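How We Taught a Robot Arm to Look at Things

By Maeve Mulcahy
July

Print this page | E-mail this page

Have you ever tried to pick up your socks with your eyes shut? Try it! You pat the floor, you miss, you pat again, and then you grab the cat's tail by mistake. Now you know how a robot arm feels when it has no camera. It is strong and it never gets tired, but it has no idea where anything is.

All this spring and summer I have been spending my evenings at Plalwood, a shared workshop near my house. A shared workshop is a place where lots of people use the same tools and benches, so you don't have to buy your own drill and your own saw and find somewhere to keep them. There's a kiln at one end, a sewing corner in the middle, and at the far end there's our robot. We named it Hakala. It doesn't answer to its name, but we use it anyway.

My building partner is Catríona Ó Gríofa. She is very good at wires and I am pretty good at writing the instructions, so we make a decent team. Our plan is to get Hakala to help with bags. Picking up a bag sounds like the easiest job in the world, and I promise you it is really, really hard for a robot.

Why are bags hard?

Think about a wooden block. It has the same shape on Monday morning as it has at bedtime. You can tell a robot "the block is this wide," and it will be right every time.

A bag is different – it flops. It folds over, it sags, it makes wrinkles that weren't there a minute ago. Push one side and the other side moves. Your hands and eyes have been practicing with floppy things since you were a baby (blankets, bibs, your dad's T-shirt), so you don't even think about it. A robot has to work it all out from scratch, every single time.

Arms first

A robot arm is a lot like yours. It has long parts, called links, and bendy parts between them, called joints. You have a shoulder, an elbow and a wrist. Hakala has joints like those too, and each one has a motor inside. When I want the hand to go to the left, I don't just move one motor. Several of them have to turn together, each by a different amount, and the computer does the math for that in a blink.

At the end of the arm is the gripper. That's the robot word for a hand. Try wearing mittens and picking up a grape, and you'll see why we practice with big things first.

Then eyes

Near the wrist we put a depth camera. A regular camera tells you what color things are. A depth camera also measures how far away they are. Many of them have two lenses, side by side, a bit like your two eyes. Hold up one finger and look at it with your left eye, then your right. See how it jumps? Your brain uses that jump to figure out how close your finger is. A camera with two lenses can do the same trick.

We use other small cameras for practice too. A computer learns from pictures the way you learned to read, which means lots and lots of them. Our first practice set had 500 pictures in it, and I looked at every one. Some had plenty going on, and some were very plain indeed. 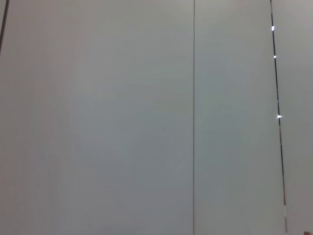
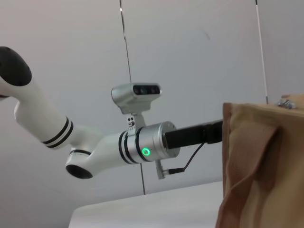 Plain gray panels in the first picture; in the second, the arm and gripper at the brown bag, with the green light glowing at the wrist.

A plain gray picture is a puzzle for a computer. When it wants to know if it has moved, it hunts for things that stand out, like corners and edges and bright spots, and then it looks for those same things in the next picture. If most of the view is smooth, there isn't much to hunt for. Lines help a lot! A seam between two panels gives the computer something to hold on to.

The bag gives it more clues. All those folds and creases make lights and shadows, so there are plenty of spots to match up. The trouble is that the clues can change whenever the cloth moves. Catríona calls our matching program Zarkinon, after a monster in a story she wrote when she was nine. It eats pictures, so I guess it fits.

Try it yourself

You can play robot at home with a friend and a cloth bag.

Put the bag on a table. One of you is the arm and wears a blindfold. The other is the camera and can talk, but can't touch. The camera may only use these words: left, right, up, down, forward, back, open, close. You have 60 seconds to pick up the bag. Then swap.

When we tried it, I needed 3 turns before I got hold of the bag at all, and I knocked over a cup of pencils on the way. Catríona got it on her first go and has mentioned it quite a few times since.

Now scrunch the bag up into a new shape and play again. Did the same instructions work? Write down what you had to change. That list is very close to the kind of thing I type into the computer for Hakala.

Next month we want to try a bag with stiff handles, and I can't wait to see what Zarkinon makes of those.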